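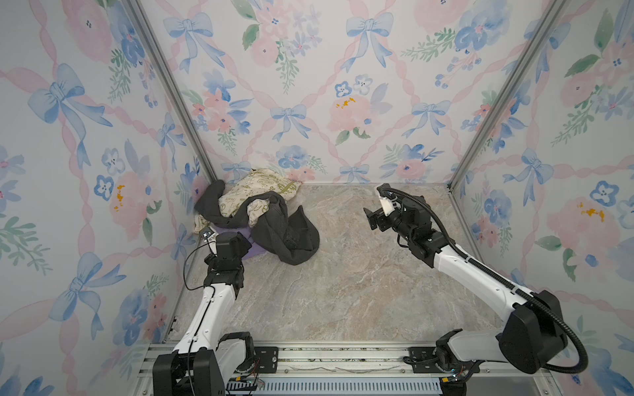 Wilel Project, Cloth Handling Group
Minutes of the working meeting, 27 February 2018
Wultville site, lower lab

Chair: Brenda Paredes
Minutes: Man-sik Bang
Also present: arm operators, two people from the Espinoza side by phone

1. Minutes of the last meeting

Accepted with one change. Under the old item 4, "folding" should read "flattening." Folding is not part of this phase.

2. Status of the two-arm sorting runs

Man-sik reported. The set of operator-driven runs on mixed clothing piles now stands at 572 usable runs. The task has not changed: garments start in a heap, the arms separate them one at a time, and each garment ends up clear of the others on the floor of the cell. A run is usable if both arm logs and all camera streams are complete from start to finish. Whether the operator did the task well is scored separately.

Brenda asked that the two numbers stop being mixed together in the weekly note. Agreed. The note will give usable runs first and scored successes on a separate line.

3. Result: pull first or lift first

Main item of the meeting. The question left over from the last meeting was whether the policy should learn to drag the lower garment out sideways or pick the top garment off the heap first. Both were trained on equal shares of the data and tested on 90 fresh piles each.

Lift-first separated all garments in 55 of the 90. Pull-first was clearly behind. Man-sik does not want its number passed on until the scoring is redone, as two scorers disagreed on what counts as "clear" when a sleeve or strap is still touching another piece.

Most lift-first failures came from heavy denim. The gripper closes on one layer, the rest of the garment stays folded on itself, and whatever was caught in the folds comes up with it and drops somewhere else. Thin knits gave much less trouble. Printed cotton was in between.

Pull-first had a different problem. When the lower garment was pinned under denim, the whole heap moved with it. In a few runs the heap ended against a wall, where the wrist cannot turn far enough to get both fingers around an edge.

Espinoza asked if the answer is simply to use one arm to hold and the other to pull. Man-sik said operators already do this without being told, and it shows in the data, but the policy picks it up only part of the time. It tends to send one arm in and leave the other waiting over open floor until the first has finished.

Brenda said the write-up should call this a timing problem until there is evidence for something else. No objection.

4. Wrist views 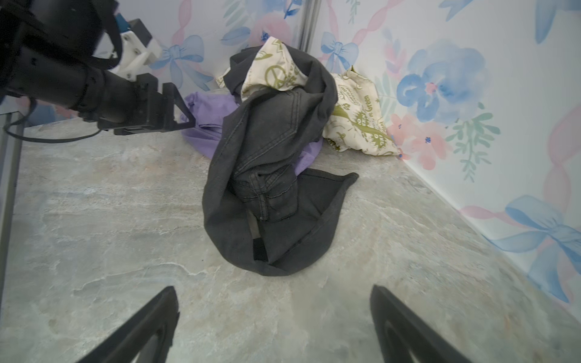 The wrist streams are the most useful input for picking a grasp point on dark fabric. With the wrist views removed, the policy grasped at the middle of the heap nearly every time and ignored edges. With them back in, it went for hems and waistbands more often, though not reliably.

Dark gray and black cloth is still the weak spot. Seams with contrast stitching help. On plain dark fabric the folds are hard to tell apart, and the depth estimate drifts. Operators asked for more light from the front. Brenda is willing to try one lamp but does not want the lighting changed halfway through a batch.

There was some discussion of the patterned walls. Espinoza asked if printed garments are being confused with the wallpaper. Man-sik has seen a few grasps aimed at the wall, all with light-colored printed cloth resting against it. Too few to say anything. The walls stay as they are for this batch, and the marble-pattern floor too. A batch with plain walls will be run afterward for comparison.

5. Hardware

Cable slack on the arms was checked after a snag earlier in February. The looping cable near the gripper can catch when the wrist is turned all the way over. Operators are to stop the run and reset if it goes tight, and log it as a stop. It should not be logged as a failed grasp.

The gripper fingers are wearing at the tips. Penska has quoted for replacements. The order is for 6, which covers both arms with spares. Brenda to sign.

6. Scoring rules

Long discussion, not settled. Proposal on the table: a garment is clear when no part of it lies over or under another, and touching side by side is allowed. One operator thought this too easy for small items. Man-sik will rescore a sample both ways and bring the difference to the next meeting.

7. Actions

Man-sik: rescore the pull-first tests under both rules. Split the weekly note into two lines.
Brenda: sign the Penska order. Find a front lamp.
Operators: thirty more heaps with denim on top, other garments as before. Log cable stops by arm.
Espinoza: send comments on the draft method section.

8. Other business

The storage drive in the lower lab is filling up. Raw streams from rejected runs may be deleted after the rescoring is finished, and not before.

Meeting closed. Next meeting to be set by email.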